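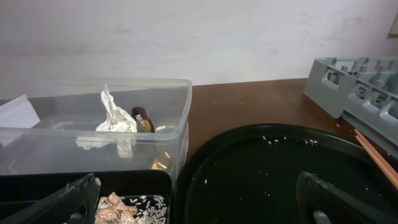 One reader in Drendstead wrote in to say the call queue software from Jamton had cut her firm's waiting times by half, and asked why we keep moaning about it. Fair enough, but half of what? Jamton counts a call as answered once the recorded voice picks up.

Plarko does much the same. Its sales sheet promises room for 2,000 calls a day, yet the cheaper plan stops at 13 users and each extra one costs more - a detail left to page nine. 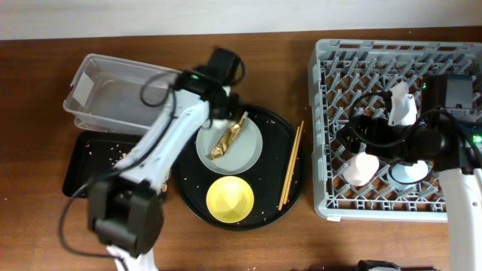 Clear tub and black tray on the table.

Ask for a trial before December, and time the calls yourself.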